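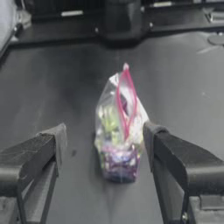 Clernwood Adaptive Wear: where we are with the side-entry coat and the wheelchair pouch

Hi Pouran,

You asked for the chatty version this time, so I've left the spreadsheet to Ehsan (he'll send it separately) and I'm just going to tell you how it's been going. Mostly well! The coat is ahead of where I promised, the pouch is behind, and I have a money question at the end that I'd love you to think over before April.

The coat first. When I wrote last, we had a short-backed rain coat that fit nicely on a seated person but took forever to get into. We've now moved the opening to the side seam, with the closure running from underarm to hem, and it makes such a difference. Nazanin Bahrami cut the new pattern and sewed 2 samples, one in each lining. The slippery lining wins by a mile for getting an arm through, but two of our testers slid forward in their seats while wearing it, and one of them was pretty firm with me about it (rightly). So the next round will have the slippery stuff in the sleeves only and brushed cotton across the seat and lower back. It's a bit more cutting and a bit more cost per coat, and I think we just swallow that.

Closures are where I've spent most of my evenings. Magnets feel wonderful, everybody likes them, and we can't use them near anyone with a pacemaker or a shunt valve, which rules out a good chunk of the people we're making this for. We've gone to a chunky zipper with a big loop pull, plus two snaps at the top so the zipper doesn't take all the strain. Đức Tôn has limited grip in both hands and he's been our toughest critic on pulls. He threw out the first four. The fifth he can hook with a thumb and drag down by himself, and he wore the coat out to lunch in real rain and came back with a list of notes on his phone. I've read that list more times than I'd like to admit.

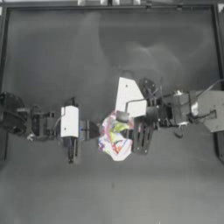 Two arms over the gray work surface.

Now the pouch. It hangs under the front edge of the seat, between the knees, where a person can reach it without twisting around to the back of the chair. The idea hasn't changed since the application. What has changed is the strap! We assumed one length would cover most manual chairs and it doesn't come close. Reece Dawber went through six chairs with a tape measure and on one the pouch sagged low enough to catch the casters when he turned. We stopped testing that same afternoon and pulled back every pouch we'd lent out. No injuries, no damage, but I wanted you to hear it from me.

The new strap has a slider and a stop sewn in, so it can't be let out past a safe drop. Trikard is making the buckles for us. Their first batch was too stiff to open one-handed, and they've agreed to redo the spring at no charge. That's the delay, really. I had hoped to have pouches back with testers by now and we're still waiting on a box of buckles. I call them often enough that they recognize my voice.

Some numbers, because I know you need at least a few. We sent our short survey out through the Nyamweya newsletter and got 744 replies, far more than I'd planned to read by hand (I did read them by hand). The thing people complained about most was wet laps. Pockets came next, then price. A lot of people wrote about coats bought for standing bodies and then hacked at with kitchen scissors. I'd like to put a few of those comments in front of the board, with permission, and Nazanin is writing to people to ask. 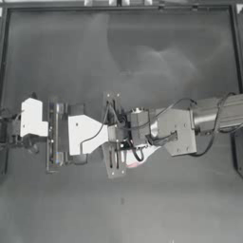 An arm stretched out above the work surface.

What's left to do in this period: finish the mixed-lining coat in the two larger sizes, get the pouch strap checked by a seating therapist, and write care labels a person can read without a magnifying glass. Đức wants the labels printed on the pocket lining and I'm inclined to let him have his way.

And the money question. We've spent less than planned on travel, since most testers preferred fittings by video with someone at home helping. Could we move what's left of that line over to testers' fees? They're giving us far more hours than we budgeted for, and I'd feel a lot better paying for all of them. Ehsan has the exact amount in his sheet, under Travel.

Call me any time after 2, mornings are fittings. And please come try the coat on when you're next over this way, we have a chair you can sit in.

Warmly,
Reece's long-suffering project lead at Clernwood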